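Plollarby Park Members' Betting Lounge: Frequently Asked Questions

Page last updated 11 February 2026

The lounge at Plollarby Park opened in December under the agreement between the football club and Tosden, the licensed bookmaker that runs it. These are the questions members send us most. If yours isn't answered, the contact details are at the bottom of the page.

Who can use the lounge?

Anyone aged 18 or over with a match ticket or a current club membership. On days when there is no match, a membership card is needed. Guests of members are welcome but have to be signed in at the Gate 4 desk.

Do I need photo ID?

Yes. A driver licence, passport or proof of age card is fine. A photo of your licence saved on your phone isn't accepted, but the official digital licence is. Staff check everyone, including people they have seen before.

Can I bring my kids in while I place a bet?

No. Under-18s can't enter the lounge at any time, even with a parent. The family area on the eastern side has its own food counter and screens.

When is it open?

On match days the doors open two hours before the first bounce and close one hour after the final siren. On other days it is open from noon until 9 pm. It is closed on Good Friday, Anzac Day morning and Christmas Day.

What can I bet on?

Football, cricket, basketball, tennis and racing. There are no markets on the club's reserves or junior matches, and there won't be. Players, coaches and club staff are barred from betting on any football match, here or elsewhere, and are not allowed in the lounge on match days.

How do I place a bet?

You can use the counter or one of the 15 self-service terminals. The counter takes cash and debit cards. The terminals take vouchers bought at the counter. Credit cards are not accepted anywhere in the lounge.

What is the smallest bet?

One dollar at the terminals and five dollars at the counter.

Can I bet during play?

Only at the counter, and only on some markets. Counter staff can tell you which ones are open. The queue gets long at quarter time, and a bet that hasn't been accepted before a market closes won't be honoured at the earlier price. 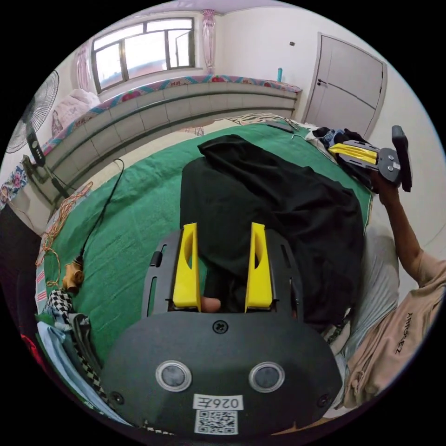 How do I collect winnings?

Take your ticket to the counter once the result is official. Tickets stay valid for 89 days from the date of the event. After that you need to fill in a late claim form, and Tosden has up to four weeks to reply. Larger payouts are made by bank transfer, and you will be asked for ID again.

I lost my ticket. Can I still be paid?

Possibly. If you bought it with a debit card, the counter can search for it. If you paid cash, you will need to know the terminal or window, the time and the amount of the bet. Without those details there is not much the staff can do.

What is Magsi?

Magsi is the account card used in the lounge. It stores your deposit limit and keeps a record of your bets. You don't have to have one to bet at the counter. It isn't linked to your club membership, and the club can't see what is on it.

Does the club make money when I lose?

No. Tosden pays the club a fixed yearly rent, and the amount doesn't change with betting turnover. The agreement runs for four seasons. Members voted on it at the last general meeting, where 1733 votes were cast, and the minutes can be read at the club office.

Has the lounge replaced the old Dristus Bar?

Yes, it uses the same space. The Dristus Bar's pool tables have moved upstairs to the social club, and the honour boards are in the main foyer.

How do I set a limit or ban myself?

Ask any staff member for a limit form or a self-exclusion form. Deposit limits can be lowered straight away, but raising one takes seven days. Self-exclusion starts as soon as the form is signed and can't be reversed early. You can also ask someone else to hand the form in for you, as long as you have signed it.

Who do I contact about a problem?

Disputes about a bet go to the Tosden duty manager first. For anything to do with entry, seating or membership, write to Mared Gough, member services, care of the club office. Please include your membership number.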